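# Le panier

Unnur Kvaran avait lu dans une revue, chez le dentiste, qu'on pouvait vider une maison en 10 soirées. Oddur lui avait demandé qui avait écrit ça, et si cette personne avait une cave.

— Ce n'est pas la question, avait-elle dit.

Pour lui, c'était exactement la question. Il avait vécu vingt ans avec les affaires de sa tante Bergþóra avant même d'hériter de la maison, car la tante prêtait ses objets comme d'autres placent leur argent. On recevait une soupière en mars, on devait en donner des nouvelles en septembre. Maintenant qu'elle était morte, les choses étaient rentrées toutes à la fois, par les neveux, les voisines, un ancien facteur, et s'étaient entassées dans la buanderie jusqu'à la hauteur de l'interrupteur.

Unnur avait donc établi une méthode. Elle prenait un objet, le posait sur la table blanche, et l'on devait dire à voix haute s'il restait ou s'il partait. Oddur soupçonnait la méthode de venir aussi de la revue. Il n'aimait pas parler à voix haute devant un égouttoir.

Le premier soir, ils se mirent d'accord sur quelques torchons. Le deuxième, ils se disputèrent pour un entonnoir. Le troisième soir, Tamer Chamoun vint avec sa camionnette, attendit une heure dans la cuisine et repartit avec un tabouret et une part de gâteau.

— Vous êtes sûrs que vous voulez vider ? demanda-t-il sur le seuil.

— Certains, dit Unnur.

— Elle est certaine, dit Oddur.

Le quatrième soir, ce fut le tour du panier. Unnur le tira de dessous une pile de nappes, le retourna pour en faire tomber la poussière et le laissa comme ça, le fond en l'air. Il était en plastique, d'un vert jaune très pâle, une couleur de pistache oubliée dans un tiroir. Oddur le regarda longtemps. Il était à peu près convaincu que ce panier n'avait jamais appartenu à sa tante.

— Bien sûr que si, dit Unnur. Elle y mettait les oignons.

— Les oignons étaient dans un filet.

— Après. Avant, ils étaient là-dedans.

— Avant quoi ?

Elle ne répondit pas. Elle avait cette façon de remonter dans le temps jusqu'à l'endroit où il ne pouvait plus la suivre, et de s'y installer.

Il téléphona à Cletus Blackwood, qui avait loué la chambre du haut à l'époque des oignons, quels qu'aient été leurs récipients. Cletus mit longtemps à comprendre qu'on l'appelait pour un panier. Il demanda deux fois si quelqu'un était malade.

— Un panier vert, répéta Oddur. Enfin, jaune. Avec des petites fentes.

— Avec des fentes, oui, dit Cletus. Elle l'avait acheté chez Hafþórsson, l'année où ils ont fermé le rayon des chaussures. 109 couronnes. Elle en a parlé tout l'hiver.

— Tu te souviens du prix ?

— Elle en a parlé tout l'hiver, Oddur.

Unnur, qui écoutait de l'autre côté de la table, prit un air modeste. Mais Oddur raccrocha sans être gagné à sa cause. Cletus se rappelait toujours les prix et se trompait toujours d'objet. À l'enterrement, il avait évoqué devant tout le monde une lampe à 400 couronnes, avec des détails qui avaient fait pleurer la cousine, et il s'agissait en réalité d'un aspirateur.

— Il a dit les fentes, fit remarquer Unnur.

— C'est moi qui ai dit les fentes.

Il se pencha. Au milieu du fond, on devinait un rond à peine plus clair que le reste. Unnur y voyait la trace d'un pot, celui du basilic, que la tante posait sur le panier retourné pour qu'il ait de la lumière. Oddur y voyait un défaut de moulage. Il le dit. Elle répondit qu'il voyait des défauts de moulage partout et que sa tante l'avait remarqué aussi.

— Quand ça ?

— À Grumitstead. Au mariage.

Il n'y avait rien à répondre au mariage de Grumitstead. On le lui ressortait une fois par an, en général au moment des impôts, et il avait appris à baisser la tête jusqu'à ce que cela passe. Il alla remplir la bouilloire. Quand il revint, elle n'avait touché à rien.

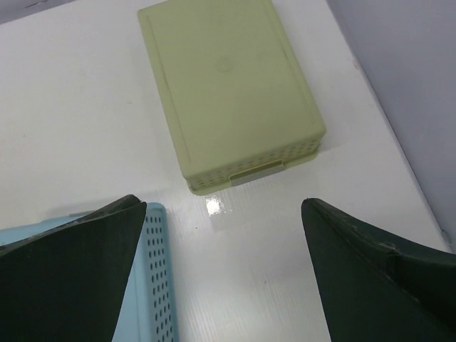
## Le cinquième soir

Il n'y eut pas de décision. Unnur était allée se coucher en disant que la nuit ferait le tri, ce qu'Oddur tenait pour la phrase la moins fondée de toute la revue. La nuit n'avait rien trié du tout. Au matin il but son café debout, devant la table, et trouva au panier un air buté.

Il se mit à chercher des preuves. Dans le carnet de comptes de Bergþóra Holst, où elle notait tout, jusqu'aux timbres, il trouva bien un achat chez Hafþórsson, en mai, sans le montant. « Pour la cuisine », avait-elle écrit. Pour la cuisine, cela pouvait être un panier. Cela pouvait être un rouleau de toile cirée ou une passoire, et il y avait justement trois passoires dans la buanderie. Il tourna encore quelques pages. Elle avait payé un accordeur, alors qu'elle n'avait jamais eu de piano. Il décida de ne pas en parler à Unnur, qui en ferait un roman.

Unnur rentra à six heures avec des sacs en papier et les cheveux mouillés.

— Alors ?

— Rien de concluant.

— On ne te demande pas de conclure. On te demande s'il reste ou s'il part.

Elle avait raison, et il trouvait cela suspect. Il fit valoir que si le panier n'était pas à la tante, il ne pouvait ni le garder ni le donner, puisqu'il était à quelqu'un. Unnur demanda à qui. Il proposa les gens de la ferme de Flurkero, qui avaient rapporté les nappes. Elle lui tendit le téléphone. Il le prit, le tint un moment contre son pull, puis le reposa sur le buffet en disant qu'à cette heure-là ils étaient aux bêtes.

— Ils ont vendu les bêtes, dit Unnur.

— Qui t'a dit ça ?

— Eux.

Elle vida ses sacs. Elle avait acheté des oignons, beaucoup trop, et il la regarda faire en sachant parfaitement où elle voulait en venir. Elle remit le panier à l'endroit, y versa les oignons d'un coup et recula d'un pas. Ils tenaient. Il restait même un peu de place sur le côté, où elle glissa une tête d'ail.

— Ça ne prouve rien, dit Oddur.

— Non.

— N'importe quel panier contient des oignons.

— Oui.

Elle accrocha son manteau, alluma la radio et se mit à éplucher. Au bout d'un moment il prit un couteau dans le tiroir et s'assit en face d'elle. Dans la buanderie, la pile penchait toujours vers la porte. Tamer devait repasser le lendemain avec la camionnette, et il fallait au moins lui trouver quelque chose à emporter.

— Les passoires, dit Oddur.

— Lesquelles ?

Il posa son couteau et alla voir.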